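Shelf Life -- my project on keeping fruit at home

I picked this topic because my flatmate Duygu Tatlı bins so much fruit, and I wanted to know if where you keep it makes any difference! I wrote up my notes every evening through January.

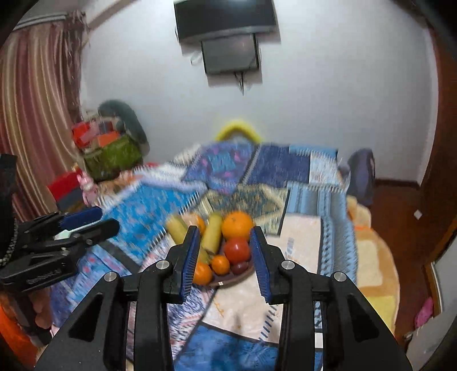 Tomatoes gave me the most trouble. Half the advice I read says fridge, half says never, and my tutor at Sezer just laughed when I asked. A mixed plate, with a tomato and a plum in among the oranges, makes it harder still -- they don't all ripen at the same speed. Next time I'd store each kind apart and spend less of my 2000 words on bananas.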